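Tramach Project – Methods Group
Minutes of the meeting held 2018-05-31, MacAulay Building, upstairs meeting room

Present: Catherine Tennant (chair), Nikau Baxter, the two research assistants, the visiting student from the vision group, and the note-taker
By phone: our contact at Clirirov (joined during item 3, dropped off once, came back)
Apologies: received from the statistics group, who sent comments by email

1. Welcome and previous minutes

Catherine opened by thanking everyone for turning up with the heating out on our floor, and thanked the person who brought the lemon slice. The visiting student was introduced and made welcome. She is with us until July and will sit in on the desk-tidying work, and Catherine said she should feel free to interrupt, which she did later on and very usefully.

The previous minutes were accepted with one correction. Under item 5 they said the sorting trials would be scored "by the person running the robot", and it should have read "by a person other than the one running the robot". Nikau pointed out that this was rather the whole idea, and the note-taker apologised.

Matters arising: the spare power supply has been found behind the filing cabinet. The booking sheet for the cell is still on paper and people seem to like it that way, so we will leave it alone.

2. Desk-tidying study: how we collect the demonstrations

Nikau took us through the method again from the start, partly for the visitor and partly because he has changed two things and wanted everyone to hear them together. The task is still for the two arms to pick up loose stationery and put it into the organizer, guided by a policy trained on demonstrations given by a person. What we are testing is whether the order in which those demonstrations are collected makes any difference. One set runs from easy layouts to hard ones, and the other has the same layouts shuffled. Each set has 200 demonstrations, so the amount of data is the same and only the order (and so the habits the operator falls into along the way) differs.

The first change is that a layout is now set out from a printed card and then nudged a little by hand, with items allowed to touch or sit partly under one another. Up to now we had been spacing things out politely, as though for a shop window, and the policy had become very good at a desk that no one has ever owned. Catherine said her own desk could be made available as a stress test, and this was noted with thanks.

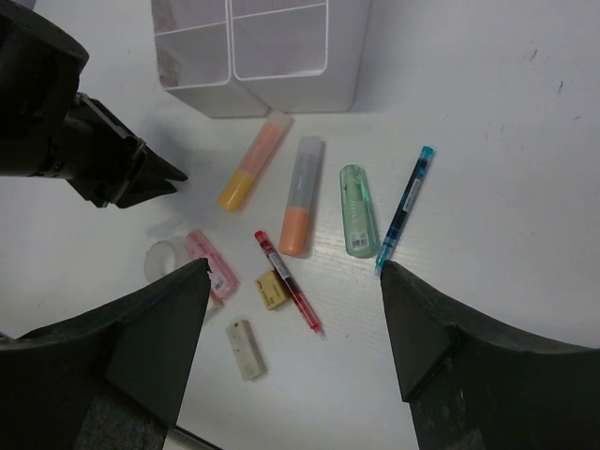
The second change is to do with when a demonstration is thrown away. Until now the operator could cancel a run at any point and it simply vanished, and over time we think this was quietly removing the awkward grasps, the very ones we would like the policy to learn to recover from. From now on a cancelled run is kept and marked, with a short reason typed in at the time. It is only left out of training if it was cancelled for safety or because a cable snagged. The research assistants were asked whether this would slow them down. They said a bit, mostly the typing, and could they please have a short list of reasons to choose from. Nikau will write one.

There was a long and friendly discussion about whether the operator should be told which set they are recording for. In the end we agreed they should not be, although everyone accepted that a person with any experience will guess after a morning of easy layouts. The statistics group had written in suggesting we swap operators halfway through each set, and this was agreed straight away.

3. First result

Nikau presented the first comparison. After training, each policy was given 27 fresh layouts it had not met before. The policy from the shuffled set cleared the table completely in 17 of them. He has not finished scoring the easy-to-hard policy, as the second scorer was away, and he would prefer that nobody carry a half-scored number down the corridor. Catherine agreed and asked that the figure for the shuffled set also stay in the group until the two can be looked at side by side.

He was happy to talk about the failures, though, and this turned out to be the best part of the meeting. Long thin items were fine on the whole. Pens were sometimes picked up too near one end and then swung about on the way to the organizer, and an arm would wait patiently for the swinging to stop before letting go. Flat, low items gave more trouble, with the gripper closing above them and coming up with nothing. The group felt this could be a calibration matter as much as a learning one, and our contact at Clirirov, who had just rung in, offered to look over the height readings if we send them along.

The student asked whether scoring a layout as simply cleared or not cleared might be hiding something, given that a policy leaving one item behind is treated the same as one that never gets going. There was a pause and then general agreement that she was quite right. We will record the number of items left as well, and also which ones they were. The cleared-or-not score stays as the main measure, as that is what we wrote down before we began, and Catherine was firm (kindly so) that we are not changing the main measure after seeing a result.

4. Views from the cameras

This item carried over from last time. The question was whether the training should use the wrist view and the fixed view together, or whether the fixed view alone would do and save us a good deal of storage. 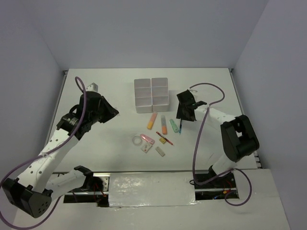 Nikau's feeling is that we should keep both for this study and test the fixed view alone as a separate piece of work, so that we only ever change one thing at a time. Catherine was inclined to agree but wanted to hear the case for the fixed view first, and one of the research assistants made it well. It takes in both arms and the whole tray, all six compartments of it, so a scorer can follow where each item ends up. Against that, a clear plastic ring lying on a white table is a hard thing to pick out from that far back, and so is a plain white eraser, and if we struggle with them then we can hardly blame the policy. The wrist view gets in much closer. It was agreed to keep both views for training, and for the scorers to work from the fixed view with the wrist view on hand when they are unsure.

Somebody wondered whether we ought to swap the clear and white items for brightly coloured ones. There was not much support for this. Real desks have clear and white things on them, and we would only be making life easier for ourselves. We will report those items separately in the write-up so that readers can make up their own minds.

5. Labelling and files

The Fekuvitz labelling tool is behaving better since the update, although it still numbers from one while our own scripts number from zero. This explains the mystery of demonstration 201, which caused some excitement last week and does not exist. Nikau will add a check so that the two lists are compared before any training run is started, and he apologised to the research assistant who spent an afternoon looking for it. She said she had found several other things while looking, among them a folder of layouts saved under the wrong operator, so it was not time wasted. Those have been put right.

Catherine reminded everyone that the layout cards need to be scanned and kept with the data. Please put them in the tray by the door when you finish a session, with your initials on the back. Coffee rings are forgiven.

6. Writing up

We had a short talk about where the result might go. Catherine would like an outline before anyone starts on an introduction, with the method section first while it is all fresh. Nikau is happy to lead. The student offered to draft the part on scoring, and this was accepted with real pleasure. Clirirov have asked to read a draft before it goes out and will have two weeks for comments, as set out in the agreement. They do not need to approve the findings – our contact was keen to have that minuted, so it is.

7. Other business

The stool in the cell wobbles. Please use the blue one until it is mended.

Catherine will be away for part of July and Nikau will chair if a meeting falls in that time.

Actions

Nikau Baxter: write the short list of reasons for cancelled runs; finish scoring with the second scorer; add the numbering check; send height readings to Clirirov; circulate an outline of the paper.
Catherine Tennant: reply to the statistics group with thanks and confirm the operator swap.
Research assistants: scan the layout cards to date; add items left behind to the scoring sheet.
Visiting student: first draft of the scoring section.
Note-taker: correct item 5 of the previous minutes and send them round again.

Next meeting: same room, time to be sent round by email once the heating has been seen to.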